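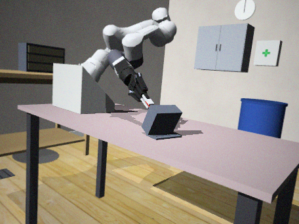
The man who runs the Flonton to Padilla bus would like it known that the 211 is never late. "It's early for the next one," he says, over tea in the Wokbridge depot canteen.

He has driven it for 26 years and still enjoys the hill at Cireck, where passengers go quiet. Complaints reach him mostly through the windscreen. "They tap their watches. I wave back."

The new timetable, due in June, finally came in on 26th July. It adds three minutes at Padilla - "for reflection", he supposes - and drops two stops. Has he read it? "I've seen it on the wall."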